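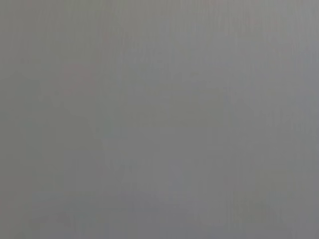
Wrist camera view: gray, blur and faint vertical streaks.

I've been running Runer on our bench arm since July, and I keep getting asked if it's worth the 485 a year, so let me get this down while I still remember the annoying parts.

Quick background: Runer sits between your cameras and your motion planner. You give it the feeds, it gives you back a scene it's willing to plan against, plus a timeline you can scrub through later. I came over from Bamgate, which did the planning fine but had me reading log files until my eyes hurt.

The thing I love most is the confidence bar under each camera. With a feed like the one at the top, you'd hope the software would just shrug and lean on the other view, and Runer mostly does! It drops the wrist camera's weight, tells you so in plain words, and keeps going. Bamgate would happily hand me a grasp pose from mush. (Lachlan Te Moana still has a screenshot of one of those poses pointed at the ceiling.)

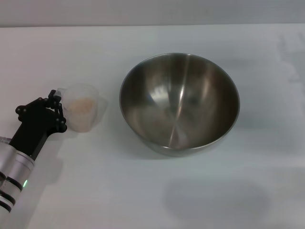 Head camera view: gripper at the measuring cup, steel bowl to the right.

Pouring is where I've spent most of my time with it. The pour template asks you to mark the spout and the target, then works out the wrist path on its own. Setting up mine took one Thursday afternoon, and that included lunch. Shiny bowls are still a pain, though. The depth filter sees reflections as bumps, and I had to turn the smoothing up to 6 before the planner quit steering around things that weren't there. See-through plastic is better than I expected, but you'll want to draw the cup outline by hand the first time.

Gripes? The timeline gets sluggish once you're past 700 saved runs, and the export button only writes Sateck's format, so I'm stuck with a converter Digby Lowther wrote for me. Version 2 also moved the speed limits into a submenu, and I'm still mad about it.

I'd buy it again for the camera weighting alone. If all you do is pick boxes off a belt, Cosgrove has less to set up and you'd probably be happy with that. Try the trial first and bring your worst bowl.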